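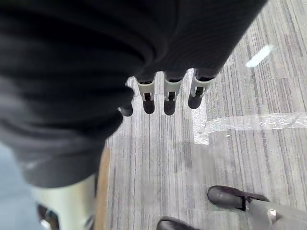 Staff at the Camacho records office complained in their first month with a humanoid robot that it had been given a better chair than they had, although it never sat down. The remark is usually cited as the opening of the Camacho sleeve dispute.

The office, run by the document-handling firm Stiltard, introduced the robot to carry file boxes between floors. Its sleeves came from Dondus, a maker of covers for moving machinery, and were meant to keep paper clips out of the joints. Until then the boxes had been moved by 25 clerks, who kept the title of clerk and acquired the duty of "attending," a word their contracts did not define.

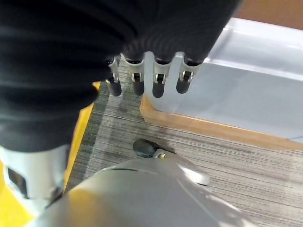 Attending consisted mainly of walking ahead of the robot and opening doors. In May the office logged 1,313 boxes moved, of which roughly 900 had a clerk's help at some stage. Management counted all of them as automated. Back strain fell, and so did conversation, as the old two-person lifts had been the chief means of spreading news.

The clerks won a pay supplement of 2 percent for attending and the right to switch the machine off during lunch. Its scheduling software, named Illness by a supplier that declined to change it, remains in use. Absence forms at the office now carry a separate box for the software.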